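# Tidying a wire shelf on wheels

In our shared room at Norkden we keep small things on a black wire shelf with wheels. Toys, boxes, things which have no other home. Tahmineh Kermani asked me to write down how I put it in order, so these are my steps.

1. Roll the shelf to a free piece of wall, so that you can reach it from the front and from both sides.
2. Look at every level before you touch anything. Decide which things belong together.

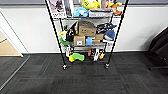
*Plush toys and a flat box share one level, cardboard is below.*

3. Take the soft toys down first. They lean over the side easily and fall when you move the shelf.
4. Open each cardboard box and check it. If it is empty, fold it flat and carry it to the paper bin. Keep a box only when you know what will go in it.
5. Put the heavy things low. On wheels this is important, a shelf with a heavy top does not roll well. 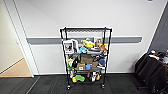 Small objects are the most difficult part for me. On wire they tip over, and thin ones can slip through the grid. I use a piece of stiff card, 200 x 200 mm, and stand them on it. Figures in window boxes need no card; they can stand upright at the end of a level, with the picture to the front. Plush toys go well in the middle. The very top I prefer to leave bare, as it is on this cart, and then I have a place to put something down while I sort.

6. Push the shelf slowly back and check that both front wheels stand straight.

Simin Mazandarani wipes the wire with a damp cloth before step 5. I do it only in April.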